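March 25, 2022
Workshop notebook, Sidwood laboratory. Entry by Mohit Rana.

Suture thread storage, continued from the February entries. The second batch of black thread from Thorlacius was taken out of the humidity cabinet this morning and tested for knot strength. Spools 273 and 400 were tested first. The Fendell tensile rig was zeroed before each run – the drift noted in February has not returned.
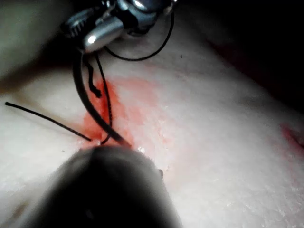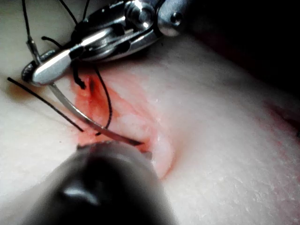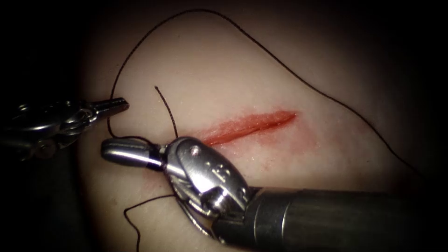

Knot strength remains the main concern of this study. The lower reading today was 1047 grams and the higher 1098, both on square knots with one extra throw. Black thread is easy to follow against a pale surface, as in the first picture, and the batch will therefore stay black, although Mollow has offered an undyed version at the same price. Colleagues are asked to record the colour of the thread beside every reading.

The cabinet door seal is to be replaced before the next batch goes in. Spool 400 was returned to the upper shelf with its label facing outwards; spool 273 is nearly finished and should not be used for repeat tests. Readings have been copied to the shared ledger. Slip at the lower clamp still to be checked.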